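We use cookies to keep you signed in and to remember what you looked at. Accept all / Manage choices

Search this community Try "returns" or "shift swap"

Robots on the sorting tables: what happens to the rest of us?

Posted by Xuân Tăng, 10 September 2019

I work in returns at a mid-size warehouse. People send back things they swore they wanted, and we decide whether each thing is fit to sell again. Management has announced that two-armed robots are coming to the small-items tables, starting with one table and "growing from there." The letter used the word "journey" twice, so naturally everyone is updating their resume.

There are 29 of us on days. They say no layoffs, only "changed roles." Has anybody been through this? What does the job turn into, and should I ask for anything now, while they're still being nice and buying bagels?

toft_nights

Depends on the company. Ours bought one and it sat under a sheet till July. Get it in writing.

Sylvie Lévesque

I was a returns sorter at Brovwood for six years, and then they put in the Masel tables, so I can tell you how it went for us. Your building may be run by saner people.

The first thing that changes is your conversation. You used to talk about your weekend, and now you talk about grippers. The second is your feet. I walked all day as a sorter. As a table minder I stand in one spot, and my knees have filed a complaint. Ask for mats before the tables arrive. Afterward it becomes a budget item and you'll be retired before they show up.

As for the work, the arms get the small stuff, and small stuff in returns means anything a human being has ever put in a pocket or a kitchen drawer. A box of identical cartons would be a holiday for them.

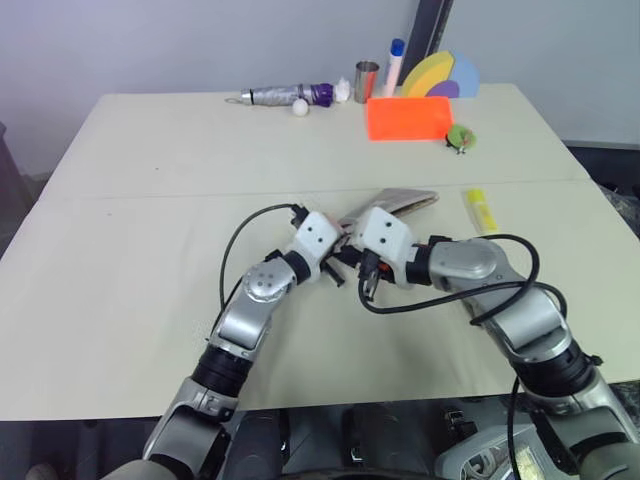
So somebody has to set the tables, clear the tables, and make the calls the machine passes back. On our floor that meant up to 127 passed-back items a shift in the early weeks. Each one wants a reason code. There are 20 codes, and "because it's sticky" isn't one of them, though I have asked.

What I would ask for now:

Training on paid time, with the date written down. Ours was a video at lunch.

A pay grade for minding. It took us a year to get one, and until then I was a sorter on paper who happened to be looking after two arms.

A rule on who can stop the table. It should be whoever is standing at it. For a while we had to call a supervisor, who was usually in the meeting about how well it was going.

They kept their word on layoffs, I'll give them that. They also stopped replacing people who left, and the lunch room got a lot quieter.

rinside_dave

Same at Rinside. Learn the reason codes first and you'll be the one they ask to train the others. Didn't get me more money but I did get a chair.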